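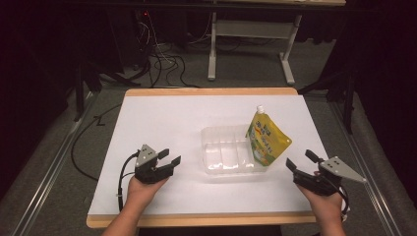
Clear compartment tray with a spouted pouch, on a paper-covered table.

Callar Compartment Tray, clear

The Callar is a shallow divided tray in clear plastic, supplied by Wikcombe for use in school dining rooms, day centres, hospital wards and residential homes. It is intended for cold food and for packed items served at the table or at the bedside. It is sold singly and in packs.

Wikcombe has supplied serving ware to public kitchens for 35 years. The Callar replaces the earlier Harard tray, which is no longer made. Customers who hold stocks of the Harard may continue to use them alongside the new tray, but the two do not nest together and should be stored in separate stacks.

Description

The tray is formed in one piece. The compartments are divided by ridges moulded into the base, so there are no inserts to remove or lose. The corners are rounded on the inside to allow a cloth or brush to reach the whole surface. The rim is turned outwards and may be gripped by hand or rested on the runners of a standard trolley.

Trays are supplied without lids. A fitted lid is available separately under the name Callar Cover. The Cover may be used with any Callar tray, including those bought before the present range was introduced.

Suitable uses

Cold lunches, salads, sandwiches, cut fruit and cheese.
Individual pots, cartons and pouches.
Sorting and portioning in the preparation area.
Between-meal snacks under the Bite menu scheme, for which the tray is the standard issue.

The tray is not suitable for use in conventional ovens, under a grill or on a hot surface. It should not be used for frying or for food served directly from boiling. Customers who need a divided dish for hot meals are asked to consult the section on ceramic and steel ware.

Cleaning and storage

Wash before first use. The tray may be washed by hand in warm water with an ordinary washing-up liquid, or placed on the upper rack of a dishwasher. Scouring pads and abrasive powders will dull the surface and should be avoided. Strongly coloured sauces may leave a stain if left overnight. Staining of this kind does not affect the use of the tray and is not covered by the guarantee.

Allow trays to dry fully before stacking. Stacks should be kept upright on a level shelf, away from radiators and direct sunlight. A tray that is cracked, chipped or deeply scratched should be withdrawn from service.

Ordering

Orders may be placed by post, by telephone or through the customer account page. Schools and care providers may order against an official purchase order. Other customers are asked to pay at the time of ordering. The minimum order for account customers is 2 packs, which may be made up of trays, Covers or one of each.

Orders received before noon are normally sent out the same day. Deliveries to schools are suspended during the summer closure unless the school has told us that a member of staff will be present to sign. Schools wishing to receive stock for the new school year should place their order by the end of July.

Returns and guarantee

Unused trays may be returned in their original wrapping. The cost of return carriage is met by the customer except where goods have arrived damaged or have been sent in error. The Callar is guaranteed against faults in manufacture for 2 years from the date of delivery. Proof of purchase will be required.

Samples

One sample tray may be requested free of charge by any kitchen holding an account. Requests should be addressed to Ona Jaunzems, Customer Supply, Wikcombe, and should give the account number and the delivery address of the kitchen.

Related items

Callar Cover
Callar Trolley Runner, pair
Bite menu cards, blank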